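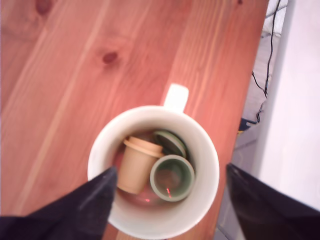
Alvarado, 2021-07-22

My brother-in-law Shivam Dixit has been after me for two summers to drive the Jokatmont pass road, and when I finally said yes he pressed the Clorkari audio guide on me before I could change my mind. It's one of those apps that talks to you as you drive, and I'll admit I expected to switch it off by the second bend. I didn't! We listened all the way up, all the way down, and then again over breakfast the next morning (my wife had missed the bit about the old toll house and wanted to hear it properly).

You pay once, download the whole route at home, and it follows your position from there. That mattered a great deal to us, as our phones lost signal just past the lower toll gate and stayed that way until the summit parking lot at 2,881 meters. The narration is by Tahsin Liyanage, who has a lovely unhurried way of talking and sounds like someone you'd happily share a long car ride with. All together there are 90 minutes of stories, spread out so you get plenty of quiet in between for looking out the window, which is what you came for.

I have a few grumbles. The warning for the Terport overlook comes much too late, and we sailed right past it with a camper van on our bumper and had to turn around at the next pullout. The little map is hard to read in bright sun, too, and the section on wildflowers goes on longer than even I wanted, and I like wildflowers. There's also no way to skip back fifteen seconds, so if somebody in the back seat asks for a sandwich at the wrong moment, you start that whole story over.

Still, I'd buy it again, and I've already told my neighbors to get it for their trip. If you can, go early in the day, let the passenger hold the phone, and save the last chapter for a bench at the top with your jacket zipped up. Shivam says the winter edition for the valley road comes out in February, and we've put our names down for that one as well.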